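Come and try the arm: testers wanted for the Jimeck open day

Every September we open up the Allau lab for an afternoon and let people see what we get up to. This year we'd love some of you to do more than look! We need 12 people who have never worked with a robot arm to take part in short sessions with Tamura, our simulated practice room, while the other visitors wander in and out.

Each session lasts 40 minutes. You'll get a quick introduction, then you'll guide the arm to a spot on the table, try to pick something small up and tell us what felt easy and what drove you mad.

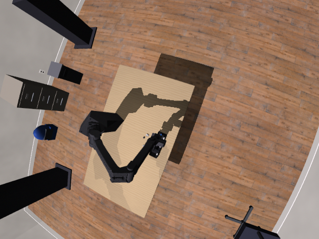 You don't need any experience with computers beyond using a mouse. Last year's visitors ran from school leavers to a retired baker, and the baker beat most of our staff. You should be 16 or over and happy to have people watching over your shoulder – it gets quite lively by mid-afternoon.

We run the sessions from 1pm until 7, with a tea break for everybody.
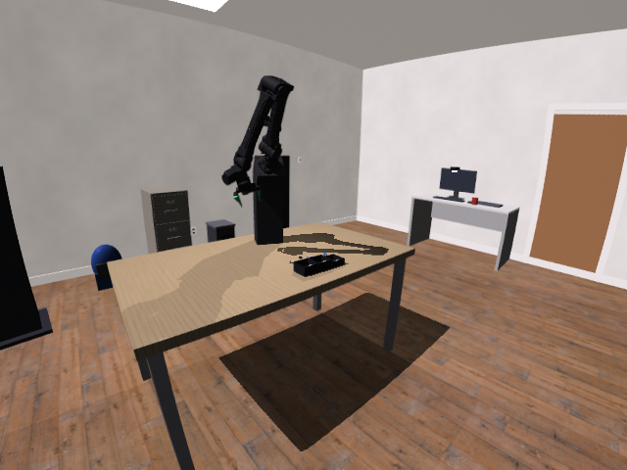

Finding your bearings is the part we most want to learn about. Some people like a view from high up, others want to be down in the room with the furniture. The green tips on the gripper are handy for keeping track of which way it's pointing, and we'd like to hear whether you used them or went by the shadow on the table.

Testers get lunch, travel costs within Allau and first go at Arnideo, our new building game, before it's shown to anyone else.

To put your name down, write to the open day desk at Jimeck with your age, a daytime phone number and the hours you could manage. Please mention any access needs too. The lab is on the ground floor, room 7.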